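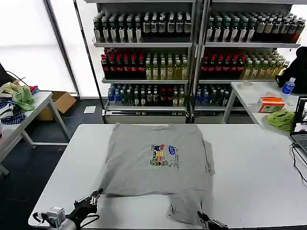
The Laundry Machine, or How We Spent a Summer on One T-Shirt

Welcome to the gallery for the Kastadside build, a two-armed folding robot put together in a shared workshop by people who all own irons and would prefer not to use them. The plan was a weekend. The log now has 1553 entries in it, and a fair number of them are a single rude word followed by a time.

The picture at the top is the grey T-shirt at fold one, with both grippers at the near hem. It's the shirt with the little cartoon print on the chest, which has been folded more often than any garment in the county and still doesn't look it. Everything else on this page is notes, parts and grumbling, set out in the order people usually ask.

The hands

Both grippers are black and have articulated fingers. The fingers are the third set. The first were too smooth and let go of everything, and the second were so grippy that they would not let go of anything, including each other. For the present ones we glued on strips cut from a bicycle inner tube. Total cost of the improvement: one inner tube, and one bicycle out of use until somebody buys another.

The arms

Second-hand, from a firm called Borholm that was clearing out a storeroom. They came with a manual for a different arm. Most of March went on finding out which wire did what, and the method was to plug one in and stand well back. We have since labelled the lot. Two of the labels are wrong and everybody knows which two, so they stay.

The cables

Yes, we know. Every visitor mentions the cables. There's a proper cable guide designed and ready to print, and it has been ready to print for a very long time.

The software

The folding program is called Pallivo, after a typing error that stuck. It looks for the hem, picks two points on it, pinches, lifts and brings the hem up towards the collar. Then it stops to think for long enough that you could fold the shirt yourself, and watching it without doing so is the hardest part of the job.

The hem

Pinching an edge that lies flat on a table is horrible. A person slides a fingernail under it and never gives it a thought. Our machine has no fingernails, so it pushes the cloth into a small ruck first and grabs that. The ruck then has to be pulled out again or it ends up in the fold for good. We call this "the pie crust" and it accounts for most of the rude words in the log.

The sleeves

Sleeves are meant to come after the hem. They tend to have their own ideas and wander off over the side of the table. Pallivo once decided a sleeve was a second, smaller shirt and gave it its full attention.

The score

Of the last 300 attempts, 131 finished as something you could put in a drawer. We were strict about it: if it would embarrass you in front of your mother, it didn't count. The best run so far is 17 good folds in a row, after which it picked up the tablecloth we were using at the time and folded that as well, rather nicely. We've gone without a tablecloth ever since.

What's next

Towels, on the grounds that they have no sleeves. After that a shirt with buttons, which half of us are against. Fitted sheets have been raised twice and voted down both times.

If you'd like the parts list or the finger drawings, leave a note in the guestbook and we'll send them over. Please don't post us any more shirts. Socks are also not wanted.

Gallery last updated 20 Sep 2020
Page by Đorđević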